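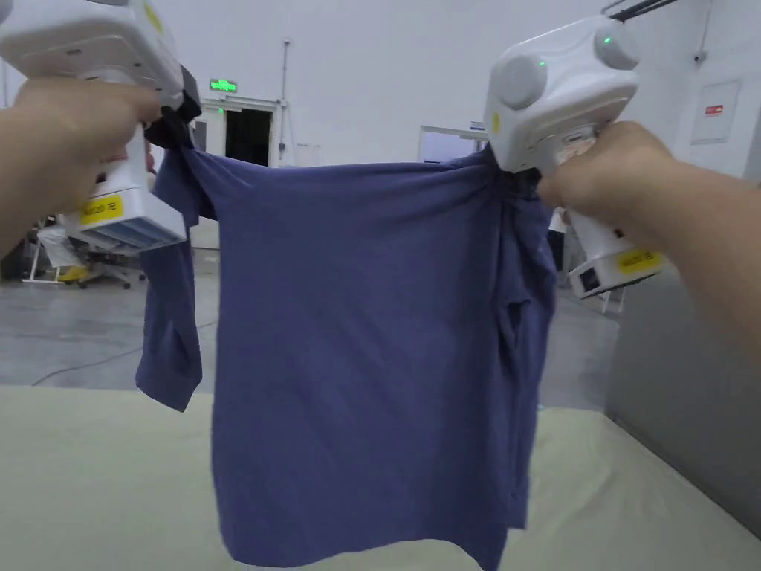

How often should the jaws on a pair of hand-held grippers be checked if they fold shirts all day? Once at the start of every shift and again after lunch, and swap the finger pads as soon as a pinched edge starts creeping out on you.

That's my rule anyway. I look after the shirt folding station at Clokdale, two grippers and one table, and I've been burned enough times to get fussy. My morning round is pretty short. Wipe the fingers, close them on nothing and look for daylight between the tips, then snug up the screws with a hand driver (please, not a power one!). Ours were drifting every 284 picks or so until I started marking the heads with a paint pen.
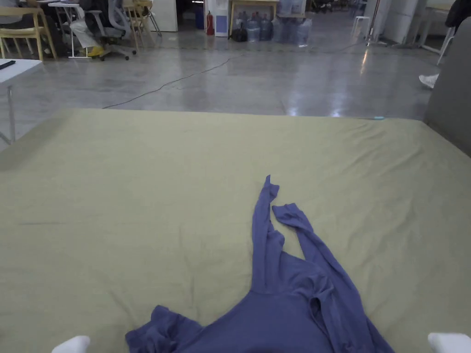
The other half of it is the table cover. I pull it tight in the morning and by mid-shift it's all ripples again, and then the fingers grab cloth along with the sleeve and you're starting that shirt over. I tried clips on the corners and I'm still not in love with them. Anybody got something better? We're on the Carix pads if that matters.

-- padwrangler

hemline_70 wrote:
Double-sided tape along the far edge, done. I think you're overdoing the checks though. We look at ours every 5 days and the pads are fine.

padwrangler wrote:
Five days, wow. Are you folding cotton? Ours shed lint like crazy and it packs in right where the tips meet. I skipped one round in October and spent the whole afternoon re-pinching hems.

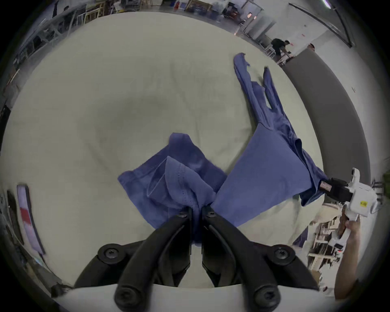
Baldur Ásgeirsdóttir thinks you're both blaming the wrong part. If one finger closes a hair ahead of the other, the fabric walks sideways no matter how new the pad is. Loosen both fingers, close them on a strip of card, then tighten a little on each side in turn.

hemline_70 wrote:
Card trick is good, I'll give you that. Still not doing it twice a day lol

padwrangler wrote:
OK I tried the card and the left one was off. Ran 163 shirts since and only had a couple slip. Keeping my lunch check, sorry!

Last updated: October

Comments

Zinchenko: Do you put threadlocker on the finger screws or just the paint mark?

padwrangler: Just paint. I take them off too often to bother with the other stuff.

tablecloth_guy: Tape leaves gunk. Sew a hem in the cover and run elastic through it.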